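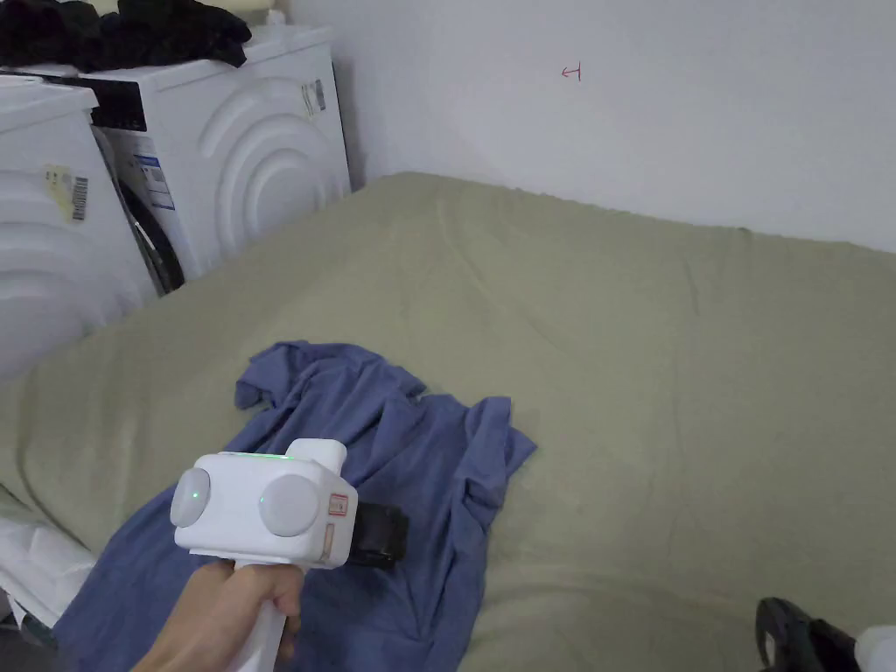 Blue cloth on the green sheet, with the white machines behind.

Visit to the laundry rooms at Ternine, 27 February 2024

Our housekeeping course went to Ternine for one morning, to see how linen and clothes are handled in a house with 30 guest rooms. I was asked to write the report, so please forgive me if I give more place to folding than to the lunch.

We came by the bus from Nuscombe and walked the last part up the hill. Genowefa Tomaszewski, the head of linen, met us at the side door and gave us hooks for our coats. She has worked in the house for 11 years and she speaks quickly, so I did not write down everything.

The first room was the practice room, and for me it was the most interesting. They do their folding on a large bed. The bed had a sage-green sheet on it, and the white wall came directly behind. I liked this idea very much. At home I fold on the kitchen table, and the sleeves always hang down over the side. On a bed you can open the whole piece, and a plain sheet shows you quickly where a dark sock is hiding.

Mrs. Tomaszewski teaches shirts in this order: find the collar, pull the shoulders straight, lay the sleeves back, and only then smooth the front with the flat hand. Many of us began with smoothing, and she made us start again. My own shirt came out wider at the bottom than at the top. She said it was good enough for a drawer but not for a shelf.

After this we saw the store room. The shelves are marked by floor, and the pillowcases are kept with the closed side to the front. The towels come from Adano and the table linen from Janssen. One of my classmates asked about prices, but this question was not answered. Table linen is washed apart from towels, and the napkins are ironed while they are still a little damp.

The visit cost 75 crowns for each person, with soup and bread included. The stairs to the store room are steep and there is no elevator, which I would like to mention for the older students. The next group goes in April. Please bring one shirt of your own, with long sleeves if you have it, and write your name inside the collar.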